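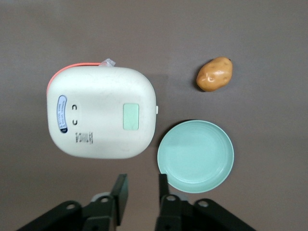

Vistance Countertop Appliances: Care, Siting and Supply

April 2022
By the Vurkerel Equipment Desk

The Vistance range is supplied by Rebane to kitchens, training rooms and small canteens where worktop space is limited. Each appliance in the range has a white plastic shell with rounded corners and a coral-orange trim. The catalogue number for the present model is 101, and this should be quoted in all correspondence.

Siting

The appliance should stand on a flat, level surface. A clear space of 19 cm is to be kept on all sides while it is in use. Food awaiting preparation, such as potatoes, may be kept on the same worktop, together with the plates on which it will be served. The lid must not be used as a shelf.

Transit film and labels

Clear film is applied before dispatch and is to be removed in full before first use. Small pieces can remain caught in the seam between the shell and the base, and purchasers are asked to check the whole of the rim. Printed labels should be left in place - the service department will ask for the details shown on them.

Cleaning

The shell may be wiped with a soft cloth and warm water containing a little washing-up liquid. Scouring pads and bleach should not be used. Light scuffs will appear on the plastic in the course of ordinary use and are not covered by the guarantee. The appliance must be unplugged before cleaning and must never be placed in water.

Tableware

Shallow plates in mint green are offered by Bretirwood as a separate line. They are sold singly or by the carton, and orders may be combined with those for appliances.

Ordering

Stock is held at the Bretirwood depot. Institutions with an account may order by post or by telephone, extension 122. Orders above 400 pounds are delivered without charge to mainland addresses. The price list issued in January remains in force. Spare lids and mains leads are listed separately - please state the catalogue number when ordering either.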